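Parents' Group of the Botach Playroom
Minutes of the meeting, 2022-05-12

Present: 8 members of the group. Two members sent their apologies. The meeting was held in the small room upstairs, as the big one was being painted.

1. Minutes of the last meeting
They were read and accepted with one correction: the key of the garden gate is kept at the Kakari bakery, and not at the school.

2. Money
There is 2,000 in the account. The bill from Tomaszewski for the repair of the roof is paid. The bill for heating has still not come, and the secretary will write to the company again.

3. Opening hours
Several parents have asked that the playroom stays open until six in the evening. It was discussed for a long time. Some members find that the children are too tired at this hour, and others said that parents who work late have no other place. It was agreed to try it on two evenings in the week until October, and then to speak about it again.

4. Garden
The sand must be changed before summer. Adent has offered to bring new sand if we take away the old one ourselves. The offer was accepted with thanks. A date is not yet fixed.

5. Fee
The yearly fee is now 12 for each family. A proposal to make it higher did not get enough votes, so it remains the same. Families with more than one child pay only once, as before.

6. Toys
The list of toys is old and does not agree any more with what is in the cupboards. Two members will make a new list. Puzzles with missing pieces will be given away for handicraft. It was also asked that wooden trains and toy blocks be kept in separate boxes, so that the small children can find them.

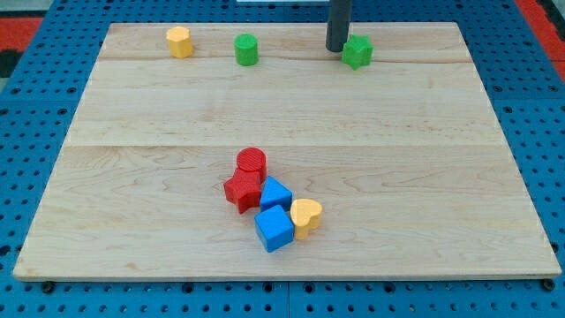 7. Any other business
The lamp in the entrance is broken again. One member will ask for the price of a new one. The next meeting will be announced by a note on the door.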